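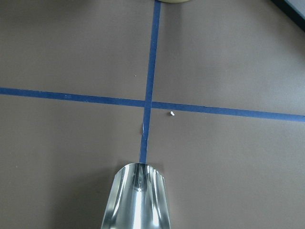

Morenike Osagie

Since spring our small group at Sondex is teaching an arm to put things where we ask it to put them. We do not write rules for each movement. A person guides the arm by hand through the task, the arm records it, and when we have enough of these recordings the learning system tries to find what is common in them. We call one recording an "example", and this item is about how we gather them, because several colleagues from Trusberg have asked me about it in the corridor.

The first lesson was about the table. In the beginning we put the object anywhere we liked and we believed that "anywhere" is the same as random. It is not. When Garnet Fraser plotted the first 100 examples on a sheet, almost all the starting places were in one comfortable area near the person's right hand. The system learned this area very well and was lost in the rest of the table.

So we made a cross from blue painter's tape on the brown tabletop. It divides the work surface into four quarters, and the session sheet now tells the operator in which quarter the object must start. The silver finger of the gripper is always in the view of the wrist camera, at the bottom, and before a session we like to see it in line with the long strip of tape. It is a simple check, but it has saved us from recording a whole morning with the wrist turned a few degrees.

Each session has 60 examples, 15 for each quarter. After every 5 examples the operator changes to another quarter. This was a wish of the operators themselves, who told us that with long series the hand becomes lazy and starts to repeat the same path. I looked at the curves and I must agree with them. The movements at the end of a long series were almost copies of one another, and copies teach the system very little.

We also had a discussion about cleaning. Tape does not stay perfect. Ours has a pale worn place just below the crossing, and small bits of something white or light find their way onto the surface. Garnet wanted to wipe the table before every example and to change the tape each week. My opinion was different. If the system sees only a perfect table, it can become confused by a crumb. We agreed to wipe once before the session, and to leave what arrives during it. The tape is changed only when it no longer holds to the table.

What do we do with bad examples? If the object falls or the operator hesitates for a long time, the example is marked but it is not deleted. Last year we deleted such things immediately and later we were sorry. A recording where the person misses the object and then corrects the hand shows how to recover, and we had very few of those.

The files go to Obi, our storage machine, at the end of the day. Please do not rename them there! The name contains the quarter and the operator's number, and the training program reads both. If you made a mistake in the name, write it on the session sheet and I will correct it.

We now have 200 examples recorded in the new way. The next step is to repeat the task at the Woruden site, where the table is higher and the light comes from another side. We want to finish that part before December. For this we need two more people who can give us one afternoon a week. Experience with robots is not necessary, and a first practice session with Garnet is enough to begin. Please write to me or leave your name on the list by the lab door.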